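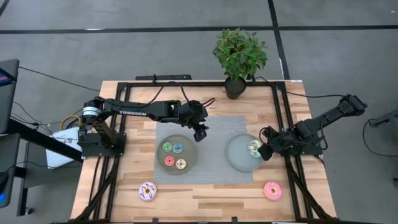

**How many small doughnuts should go on one serving plate?**

Four, set in a loose square. A fifth can be added in the middle on the larger plates, but the icing then tends to touch when the plate is lifted.

# Sasow plating and table layout work: progress report to the Soliman fund

Prepared by Loubna Abdel Hamid, with sections from Irfan Mandagi and Ita Ní Mhurchú
25 November 2020

## 1. Period and scope

This report covers work package 2 of the Sasow grant, from the start of September to date. The package deals with the laying out of small iced goods on shared tables: which items are plated, how many go on each plate, where the plates stand, and what is left off them. Work package 1 (table heights and seating) was closed in the last report and is not repeated.

The output due at the end of the package is a layout guide for the dining rooms at Zostwood. A draft exists and is described in section 5.

## 2. Work done

Irfan Mandagi laid out and recorded 233 table settings in the period. Each record holds the order in which items were placed, the final position of the plates, and a note of any item that was moved after first being set down. All records use the same form. The form was changed once, early in September, to split "moved" into "moved on the same plate" and "moved to the other plate". Records made before the change were re-entered by hand.

The standard setting has been fixed as follows:

- a light wooden tabletop, left bare apart from the mat
- one rectangular grey mat in the middle
- two round translucent plates on the mat, side by side
- small doughnuts on the plates
- large doughnuts on the bare wood at the front, off the mat
- one leafy plant in a round black pot at the back

Small doughnuts are plated one plate at a time, left plate first. In the part-filled state, the left plate has its full square (green and blue icing in the back row, red and pale yellow in front) and the right plate has a single pale-iced doughnut near its right-hand rim. The two large doughnuts, one lavender with a dark purple zigzag and one bright pink, sit near the front edge of the table, each below its plate.

## 3. Findings

### 3.1 Plate tint

The two plates do not match. The left is a muddy greenish-brown and the right is lighter, grey and clear. The tinted plate makes pale icing easier to pick out and does little for green. The lighter plate sits close in tone to the mat, and its rim is harder to find from a seated position. Nawal Abou Zeid asked whether a matched pair should be bought. We have kept the mixed pair for this package so that the two tints can be compared under the same conditions, and we recommend a matched tinted pair for the guide.

### 3.2 First item on an empty plate

The first doughnut on an empty plate is usually set near the rim, on the side from which the plate is being filled. If it is left there, the remaining three must be fitted round it and the square ends up off centre. Two remedies were compared. The first is to place the first item where a corner of the square would fall. The second is to place all four freely and straighten them at the end. The first gave fewer touched items and is the one written into the draft.

### 3.3 Colour order

No fixed colour order is proposed. A trial of a fixed order (darker icing at the back, paler at the front) made placing slower and gave no gain that the readers of the records could agree on. The draft says only that two items with the same icing should not be placed next to each other when there is a choice.

### 3.4 Large items

Large doughnuts on the same plate as small ones leave too little room at the rim. Keeping them off the plates solves this but puts them on bare wood. The position at the front is convenient to reach and suits the layout – it is less suitable for service, where a board or a paper liner would be wanted. Fadwa Mahrous is to specify the liner. It will be added to the standard setting once she has done so, and earlier records will be marked accordingly.

### 3.5 Mat

The fine texture of the mat has been satisfactory. A smooth mat was used in the first trials and the plates slid on it when an item was pressed down near the rim. No further comparison of mats is planned.

### 3.6 Plant

The plant stays at the back of the table. Placed at the side it narrowed the working area and had to be shifted in several settings. The draft gives the back position as standard and leaves the kind of plant open.

## 4. Variations from plan

The comparison of three-plate layouts has not begun. It depends on a wider mat, ordered from Lodard in September and still outstanding. Lodard has given no firm delivery date. If the mat does not arrive before the next report we propose to drop the three-plate layouts from this package and move the remaining hours to section 3.4, where the liner will need its own set of trials.

The time spent on re-entering records after the change of form was not in the plan. It was met from the hours set aside for the three-plate work, and no change to the budget is requested.

## 5. Draft layout guide

The draft runs to almost 40 pages, a good part of which is diagrams. Ita Ní Mhurchú has edited the sections on plates and mats. The section on large items is a placeholder. The Zostwood kitchen lead has asked for a single-page version for the wall, containing the standard setting and the rule on the first item. This was not in the original list of outputs, but it can be made from existing text and we have agreed to it.

Terms used in the draft have been checked against this report. "Left" and "right" are always given from the front edge of the table, and "back" means the side with the plant.

## 6. Next steps

1. Receive the liner specification from Fadwa Mahrous and run the large-item trials.
2. Obtain a matched pair of tinted plates and repeat the right-plate settings on them.
3. Decide on the three-plate layouts, depending on delivery from Lodard.
4. Send the wall sheet to Zostwood for comment.

## 7. Decisions requested

We ask the fund to approve the purchase of the matched plates from the existing materials line, and to confirm that the three-plate layouts may be dropped on the terms set out in section 4. A reply by letter or email to Loubna Abdel Hamid is sufficient for both.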